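4.2 Adding a guided walk to the programme

Only the walks secretary can add a walk. Members with a reader login see the list but not the edit button.

1. Open Neris and choose Programme, then New walk.
2. Enter the title, the leader and the meeting point. The title field takes 60 characters.
3. Set the group limit. The default is 18.
4. Tick Church or private land if the route needs permission - the walk stays in draft until a contact name is entered.
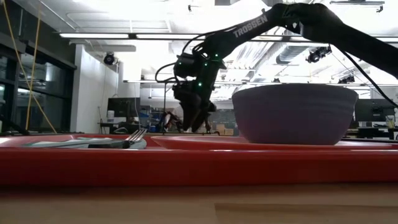

5. Press Publish.

Note: changes made after publishing are not emailed to those already booked.

Caution: deleting a walk also deletes its booking list.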